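**Wood flooring** is any floor surface made from timber, laid either as a structural deck or as a finish over another base. It is used in houses, schools, dance halls, workshops and sports buildings. The main types are solid plank, strip, parquet and engineered board. Floors made only to look like wood, such as printed vinyl, are usually treated as a separate group.

## History

Early wood floors were wide boards split or sawn by hand and pegged or nailed to beams. Boards were often left bare and scrubbed with sand. Powered sawmills and planing machines made narrow, even strips cheap enough for ordinary homes, and the tongue-and-groove joint let each board lock to the next. Carpet took over many living rooms in the twentieth century, and large numbers of older floors survived underneath it.

## Types

*Solid plank* is cut from a single piece of timber. It can be sanded many times but moves with changes in humidity. *Strip* flooring is the same material in narrower widths. *Parquet* uses short pieces set in a pattern, most often herringbone or basket weave. *Engineered board* has a face layer of hardwood glued to a core of cross-laid layers, and it stays flatter than solid timber over heated slabs.

## Grain and color

The look of a floor depends on the species, the way the log was sawn and the finish. Plain-sawn boards show arched figures, while quarter-sawn boards show straighter lines. Most species change color with exposure to light. Cherry darkens, and walnut tends to fade.
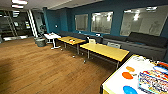
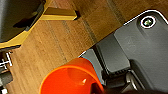

Plank floor in a room with a teal-blue wall, and the grain of a wooden tabletop.
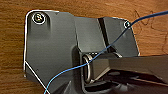
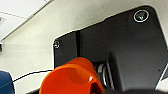 Finishes fall into two broad groups. Penetrating oils soak into the surface and can be patched in small areas. Film finishes, such as polyurethane, sit on top and resist spills better, but a worn patch usually means recoating the whole room. Wax was once common and is now found mostly in older buildings.

## Installation

Boards are normally stored in the room before laying so that their moisture content can settle. A gap is left along each wall and covered with baseboard. Nailing suits timber subfloors — gluing is more usual over concrete. Floating floors are fixed to neither and rest on a thin underlay.

In large rooms the planks generally run along the longer dimension. A diagonal layout uses more material because of the angled cuts at the edges.

## The Grollham survey

A survey of halls in the Grollham district was carried out by Naima Abdel Rahman and Xuân Lò and published in May. It covered 222 floors, of which 29 had been laid before the district had piped water. Damp from below was the most frequent cause of damage, ahead of wear at doorways. The authors recommended that vents in outside walls be kept clear and that floors not be sealed on both faces.

A later note by Lesego Van der Merwe questioned the dating of five floors in Premcombe, where boards had been moved from one building to another.

## See also

- Parquetry
- Subfloor
- Tongue and groove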